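Iditex Table Play Set: Set-up Guide
Section 3: Laying out and clearing the table

Now for the fun part! With the set unpacked, you can lay out your first table, and it only takes a few small things and a clear stretch of wood. Pale tops are lovely for this, as bright colours stand out so well against them.

1. Wipe the tabletop and let it dry fully.
2. Put the blue sponge flat, towards the back left.
3. Stand the paper cup in front of it, open end up.
4. Lay the orange piece at a slant, near the middle of the front.
5. Set the round orange-red dish to the right, leaving a clear gap between the two.
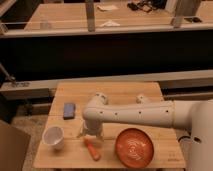
Note: Leave a hand's width between pieces. A crowded table is much harder to play on, and half the pleasure is in reaching across and picking out just the one you want.

Caution: Paper cups tip very easily. Keep yours empty, and swap it as soon as the rim goes soft.

Clearing away

6. Lift the orange piece first. Take it by the upper end and raise it straight up so that it doesn't roll.
7. Lower it gently into the dish.
8. Pick up the sponge by its long sides. Squeezing the corners wears them down.
9. Take the cup last, holding it low down where it is narrower.

Once you've got the hang of the order, try it backwards, or start with the cup (trickier than it sounds, and great fun with two players!).
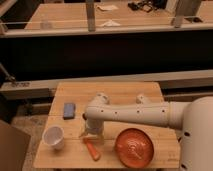 Page last changed: 26th January

10. Store everything in the Grisik tray, sponge on top. The sponge must be dry before the lid goes on.

Note: Spare sponges are part 854 and spare dishes are part 1243. Cups come in sleeves of 100 from the Brunner shop in Postville, and any plain white paper cup of the same size will do just as well.

Caution: Don't put the dish in a microwave or oven. Wash it by hand in warm, soapy water.

For two-player layouts, go on to Section 4.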